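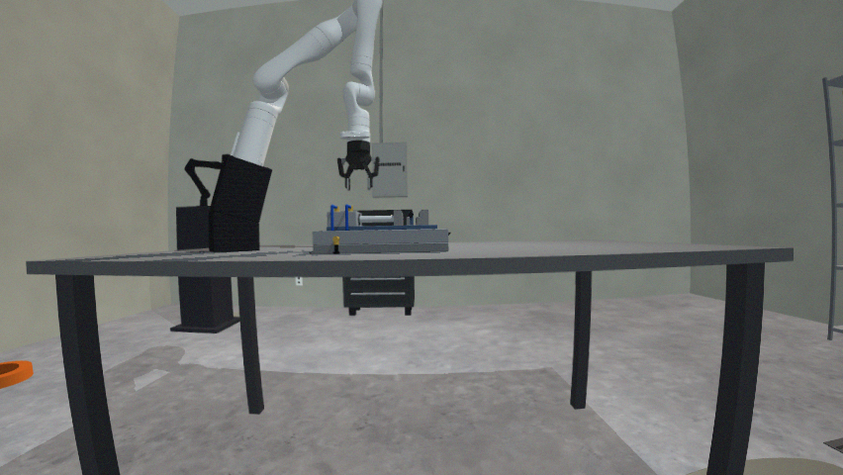 I spent most of February rewriting our rules for simulated robot cells, and I want to put down the ones that survived.

The old document had 40 rules. It was written at Banitz when there were two of us, and it grew every time something went wrong. People skipped it. The new one has five, and it fits on a page.

1. Every scene gets a written home pose with the gripper open and clear of all fixtures. A run starts there and ends there.

2. Collision shapes are checked separately from the visible ones. A fixture can look right and still have a collision box that sticks out past its edge. We lost a week to that on the Desmet job.

3. Put the room in. Walls, shelving, panels, conduit, whatever the arm or a person could run into. An arm alone on a table will let you plan moves you can't use on site.

4. Units go in the file name. Millimeters or meters, I don't care which, but write it down.

5. A simulated pass is not a safety check. The risk assessment is done on the real cell, by someone who didn't build the scene.

Rule five got the most argument. Halyna Hordiienko wanted it first on the page, and she may be right. I left it last because it applies at the end of the job, when people are tired and want to sign things.

I went back through 287 old run logs to see which rules would have caught something. Rule two came up most often. Rule four came up more than I'd like to admit, mostly in my own files.

Avholm is using the new page now. I'll change it if they find a hole in it.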